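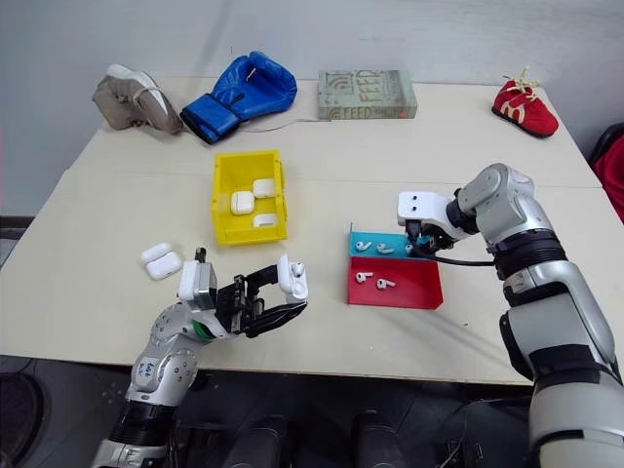

Clarel Tabletop Sorting Set, README

Contents

The set covers one activity: gathering earbud charging cases into an open yellow bin on a tabletop. It holds 236 sessions and 1086 still pictures. Sessions run up to 60 seconds. Labels are kept in one text file per session.

Layout

The work surface is cream-colored, with a seam running across it. The bin stands near the middle. Cases are white with rounded corners and may lie in the bin or on the open tabletop, singly or overlapping.

A back row of unrelated items is kept behind the bin. In the Mahawong layout it reads, left to right:

shoe_large: sneaker, on its side
glove: boxing glove, blue
block_feed: flat item marked FEED
shoe_small: red, child's size, laces tied in a bow

The white cord that trails from under the glove is labeled cord and has no target position. Back row items are never sorting targets.

Labels

in_bin: the case rests inside the bin walls
out_bin: the case rests on the table
hidden_part: any portion of the case is covered by the rim or by another case

A case can carry hidden_part together with either of the other two. Outlines follow the visible portion only.

Splits

Onia is the training split, 700 pictures. Brundaseck holds the remainder and is used for testing. No session appears in both.

Known issues

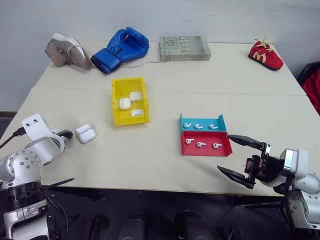
Brundaseck asked that overlapping cases on the table get a pair number, as out_bin alone does not record which one is on top. The field is planned for the November release and will be named pair_id. Older label files will load without it.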